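4.2 Recording a batch

1. Put the sleeve on the hand and check that it isn't bunched at the thumb. The Wuvinden recorder will not warn you. It has no opinions about clothing.
2. Move the hand to the start pose, fingers down, and press Record.
3. Run the task at an unheroic pace.
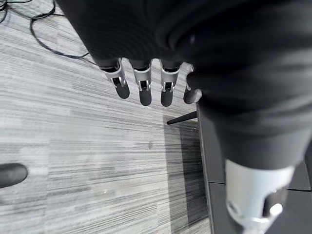
4. Press Stop, then tag the take Keep or Drop. Fumbles you recovered from are a Keep.
5. Repeat until the counter reads 128. Upload takes nearly 37 minutes, so plan a lunch.

Note: Change the start pose every 2 takes.

Caution: Keep cables clear of the fingers. They will grasp anything except the target.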